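Skesteo Round Table, Model 2240
Section 3: Dressing the Table for Daily Use

By this point you have a table that stands up. Congratulations. If it does not stand up, go back to Section 2 and read the part about the leg bolts that everyone skips.

A round table has no corners, so there is no corner to shove things into. Everything you put on it is on display, including the things you meant to put away in January. The steps below give each item a place, and they assume one person, one chair and a normal amount of clutter.

Before you start

Wipe the top with a damp cloth and dry it. The white finish hides dust very well and hides coffee not at all. Do not use scouring powder, steel wool, or the green side of the sponge. Yes, even gently.

Setting up

1. Decide which side of the table goes to the wall. The table is the same all the way around, so this should take less time than it will.

2. Leave a gap of up to 2 inches between the edge and the wall. Cords go down through it. So do pens, and you will want to get your fingers in there after them.

3. Place flat boxes, hubs and other equipment at the back, against the wall. If the equipment has vents, leave them uncovered. A flat box looks like a shelf and will be used as a shelf within the week unless you are firm with yourself.

4. Fold a cloth at least once and lay it near the back of the table. A dark cloth is best, for reasons that will be clear after your first cup of tea. The Ledico mat supplied with the deluxe version may be used instead, if you can get it to lie flat.

5. Put the mug on the cloth. Turn the handle toward the hand you drink with. Left-handed users have been doing this without instructions for years and may skip ahead.

Note: The finish resists heat, but a mug straight from the microwave can leave a pale ring. The ring is not covered by the warranty. We have read all the letters.

6. Roll the chair up to the table and check the armrests. If they sit higher than the tabletop they will bump the edge each time you pull in, so lower them or park the chair to one side.

Caution: Do not lean a high-backed chair against the table to hold a door open, dry a coat, or reach a light bulb. The table is rated for 200 pounds spread evenly. You are not spread evenly.

Flowers and other decoration

7. Real flowers need a vase, and a vase needs a flat base wider than your optimism. Keep it away from anything with a plug.

8. Artificial flowers need no water. Please do not give them any. The Andreadis bouquets sold with this table have wire stems, which can be bent to shape but will scratch the top if dragged. Lift them.

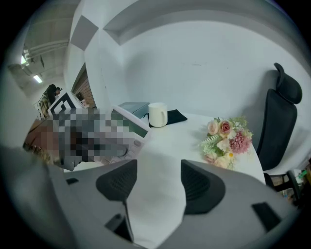

9. If you have not chosen a vase yet, lay the bouquet on its side, clear of where your elbows go. It can stay like that for quite some time. Fluff the petals with your fingers when they flatten, and blow the dust off with a hair dryer on the cool setting. The warm setting loosens the glue, and then you own a number of separate flowers.

10. Sit down and reach for the mug. If your sleeve catches on a leaf or a cord along the way, move whatever it caught on and try again.

Weekly care

Take everything off, wipe the top, put everything back. Wash the cloth by itself the first time, as black dye travels. Check that the top has not loosened by pressing on the edge in 3 places. If it rocks, tighten the center bolt with the Sulitz key from the parts bag. If you threw out the parts bag, see Section 5, Ordering Replacements, under K.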